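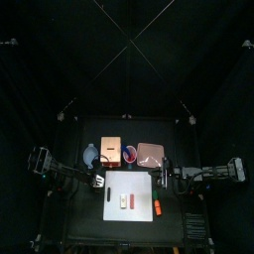 Attachment 1. Two-arm bench with the cutting board, both blocks on it.

Kondano Support / Clear-Board task / Pick stalls on second block
Status: Closed, with open follow-up
Reported by: Oda Viklund, Gastatum
Component: Pumphrey grasp planner
Severity: Medium

Summary
The clear-board routine stalls on the second of two blocks when they lie side by side on the cutting board. The first pick completes. On the second, the arm descends, stops above the board and holds position until the operator cancels. No fault is raised and the status line stays on "planning."

Expected
Both blocks off the board and the arms back at rest without operator input.

Environment
Kondano controller, Pumphrey planner at default settings, Milidness logger attached. Black tabletop, white board, one white block and one red block. Other items stay on the table during the run: a slotted box, a cup with utensils in it, a light blue scoop. None of them is a target.

Steps to reproduce
1. Place the blocks on the board lengthwise and parallel, with a small gap.
2. Start clear-board with both arms enabled.
3. Let the first pick finish.
4. Watch the status line on the second.

Log, first entry, Viklund
Ran 111 starts in August with the same layout. 16 stalled, all on the second pick. Which block goes first makes no difference. Lighting was left alone. Restarting the controller clears the stall but loses the task state, so the routine begins again from the first pick.

Log, support
Please send the Milidness trace for three of the stalled runs and confirm whether the idle arm was parked or hovering when the second pick began. Also try with one arm disabled.

Log, Viklund
Traces uploaded. The idle arm was hovering in all three. With the left arm disabled, no stalls. With the right arm disabled, no stalls. With both enabled and the hover height raised, stalls are less frequent but still there.

Log, support
The traces show the same thing each time. After the first pick, the planner reserves the space over the board for the arm that made it. The reservation should be released when that arm reports clear. If the report arrives after the 500 ms window, the planner drops it and keeps the reservation. The second arm then waits for space that will never be given up. The grasp itself is not at fault.

Workaround: set release_on_timeout to true in the Pumphrey settings file and reload. This makes the planner poll the arm position when the window expires. It adds a short pause between picks.
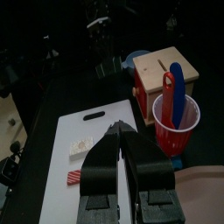
Does this mean the system can be left to clear a kitchen counter on its own?
For a fixed layout with known objects, it can run under supervision. It should not be left alone on a real counter, where items move between runs and the planner has no tested way to recover from a dropped object.

Log, Viklund
Workaround applied. Repeated the same layout, no stalls. The pause is noticeable and makes the two-arm run slower than the one-arm run on this task. For two blocks that removes the reason to use both arms. A person clears the board in the time it takes the planner to decide which arm goes first. I would still like the two-arm mode, as the next job on our list is moving the cup, and we want one gripper to steady it while the other takes the utensils out.

Log, support
Understood. Cup handling with both arms uses a shared reservation and does not go through the code affected here. It has its own limits: thin handles and clear plastic both lower grasp confidence. Please open a separate ticket if you see refusals.

Resolution
Late clear report dropped by planner. Workaround confirmed by reporter. Permanent change queued for the planner, no release assigned.

Follow-up
- Raise a visible fault when a reservation is held with no motion.
- Keep task state across a controller restart.
- Document hover height next to the two-arm settings.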